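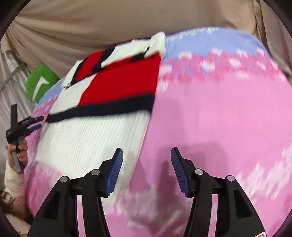 Mahsa Mohammadi has a rule about soft things. If a gripper can pick up a jumper by the cuff and put it down without the cuff coming too far out of shape, she'll keep it on the bench another day. If not, back in the box.

The bench is upstairs at Hidwood, above a tile showroom, up a staircase you would not want to carry an arm up. They carried two. The lab does one job at the moment – pick the hand that will sort returned clothes and soft toys for Flestora, who get a lot of both and would like fewer people bent over tubs at six in the morning.

Three grippers on the shortlist. The Cletside, parallel jaws, quick, a bit brutal. The Cárdenas, which closes on a linkage and has ridged pads you can swap in under a minute. And a suction cup from a supplier Mohammadi would rather not name, as she thinks they'll fix it by spring.

Suction went first. Fine on a plastic bag, fine on a shoebox. Put it on anything knitted and it just breathes. "You can hear it sulking," she says. It got 21 tries at a child's cardigan and lifted it on 3 of them, and two of those were by a button.

So, fingers.

What I hadn't expected was how little of the day involves the arms. Most of it is done by hand, with hand-held versions of the same grippers, squeezing and lifting and turning things over on a sheet. Normunds Stankevičius, who writes the controller, makes everyone do an hour of this before they're allowed an opinion. I did mine after lunch. One in each fist, like serving salad.

It's harder than it looks. You have no wrist to speak of. You reach for a fold and the fold moves. With plush you close the pads and get a pinch of fur and nothing under it, then the whole toy rolls off sideways, quite slowly. A ribbed knit is kinder, the ridges find something to hold. Satin is hopeless. I got a pillowcase off the table twice and was more pleased than I should of been.

Stankevičius watches the hands, not the cloth. He wants to see where people hesitate. His view is that the pause before the grip is the useful bit, where a person decides which edge is really an edge, and that most controllers skip it. The Cletside one certainly does. It comes in at one speed and shuts at one force, and you can have any force you like as long as you set it beforehand.

The Cárdenas lets you change your mind half way. That's a software thing more than a fingers thing, he admits, and a bit grumpily, having spent most of December trying to get the same behaviour out of the Cletside and giving up.

Numbers, then. Each gripper went on the same arm, same camera, same tub of 40 items. Over the full run of 239 picks the Cárdenas dropped fewer and tangled less, but took longer over nearly everything. The Cletside was the better of the two on stiff stuff – trainers, belts, a rain hat – and there was a stretch mid-morning when it looked like winning outright. Then somebody tipped in the scarves.

Scarves are the villain here. Thin, long, always under something. The Cletside would grab one and bring up four other things with it, like a magician. Good to watch. Not much use to Flestora.

The camera question is still open and people get a little short about it. Mohammadi wants it low on the wrist, close to the pads, so you see the contact. Stankevičius says that close up every soft thing looks the same – a wall of pink, a wall of grey – and you lose track of what you are holding. He'd put a second one overhead. She says two cameras is two cables and cables are what break. They were still having this out when I went to find the kettle.

And the pads wear. Worth knowing if you're buying. The ridges pick up fluff, and a fluffy pad slips on satin even more than a clean one. They go over them with sticky tape between runs, which works and isn't in anybody's manual.

Price matters too, obviously. The Cárdenas costs more and the spare pads come in packs, with a wait on delivery. Mohammadi has allready ordered extra. She wouldn't say that meant the descision was made, only that she'd rather have them in the drawer.

Next is a week on the real line, nights, with wet coats. The Cletside is going along as well, in case of shoes.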